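25 jul 2018

Abro hilo sobre volver a estudiar de mayor, que me lo habéis pedido varias y por privado siempre acabo mandando audios eternos.

Contexto rápido: dejé los estudios con diecinueve, me puse a trabajar de dependienta y luego pasé once años en administración en Skinalar. Bien, sin quejas, pero cada vez que tocaba cerrar el trimestre me entraban ganas de tirarme por el hueco del ascensor.

El año pasado me apunté al ciclo de laboratorio en Trivley, turno de tarde. Lo decidí en el autobús, mirando el móvil, el último día de plazo. No recomiendo el método pero funcionó.

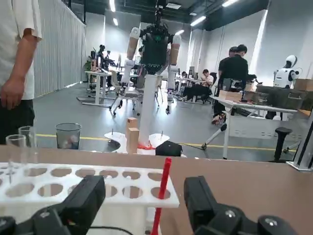 Lo primero que se me atragantó fue la química de segundo de BUP que yo juraba recordar. Cero. No me acordaba ni de cómo se ajusta una reacción. Me pasé las tres primeras semanas copiando apuntes que no entendía y asintiendo mucho.

Me salvó el Whitfield, un manual viejísimo que encontré en la biblioteca del barrio. Feo a rabiar, letra diminuta, pero explica los moles como si te lo contara tu tía. Lo renové tantas veces que al final la bibliotecaria me lo tenía apartado.

El dinero, que es lo que más me preguntáis: la matrícula del curso entero, 1.750 euros. Fraccionada en pagos, pero los pagos llegan igual. A eso súmale 69 de bata, gafas y guantes, y el abono de transporte, que yo no había contado (error de novata).

Hice una hoja de cálculo en septiembre. La abrí otra vez en enero y me dio un disgusto tremendo, así que a partir de ahí la abrí todos los domingos, con un café y ya mentalizada.

Y el horario... Salía de trabajar a las tres, comía un bocadillo en el tren y entraba en clase a las cuatro menos algo. El bocadillo era siempre de tortilla. Llevo desde junio sin poder ver uno.

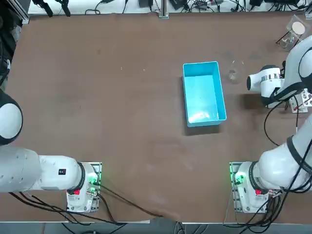

Cubeta azul claro y vaso transparente.

Compañeros: iba muerta de miedo pensando que serían todos críos de dieciocho. Y sí, la mayoría lo son, y son un encanto, y me enseñaron a usar Kakulard para las tarjetas de repaso – yo seguía con cartulinas y rotulador, imaginaos la cara que pusieron.

Pero también estaba Lungile Zwane, que tiene cuatro años más que yo y dos hijos, y con ella monté el grupo de estudio de los sábados. Nos juntábamos en su cocina y repasábamos nomenclatura mientras los niños veían dibujos a todo volumen. Aprobé formulación sabiéndome también la canción de los dibujos.

El bajón llegó en febrero. Suspendí el segundo parcial de análisis con un 3,8, llegué a casa y dije que lo dejaba. Lo dije en serio, eh, tenía hasta el correo de baja escrito en borradores. Mi hermana me dijo que lo mandara después de cenar. Cené, me dormí en el sofá y el borrador ahí sigue.

Llevo hechas 212 tarjetas de repaso, que me las cuenta la aplicación ella solita. La de la ley de Beer la he fallado más veces de las que me apetece confesar. ¡Ya me sale!
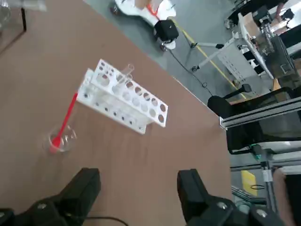 ¿Cuánto hay que estudiar cada día si además trabajas?

Con 20 minutos diarios entre semana yo fui tirando, más la mañana larga del sábado. En exámenes bastante más, claro, y ahí pedí vacaciones en el curro para las dos semanas malas.

Otra cosa que me preguntáis mucho, lo de las convalidaciones. Preguntad en secretaría ANTES de matricularos y pedid la respuesta por escrito. A mí me dijeron en ventanilla que me convalidaban un módulo, luego que no, luego que a lo mejor, y me comí el módulo entero.

Ah, y avisad en casa. Yo di por hecho que se entendería que no iba a estar disponible entre semana y hubo un par de broncas tontas por la compra que nos podíamos haber ahorrado.

Notas finales: todo aprobado, con un cinco raspadísimo en análisis que pienso enmarcar. En septiembre empiezo segundo y ya he comprado los cuadernos (soy así, me pierden los cuadernos).

Si alguien está dudando con la matrícula de septiembre, que me escriba y le paso la hoja de cálculo. Contesto por la noche, que de día sigo en la oficina.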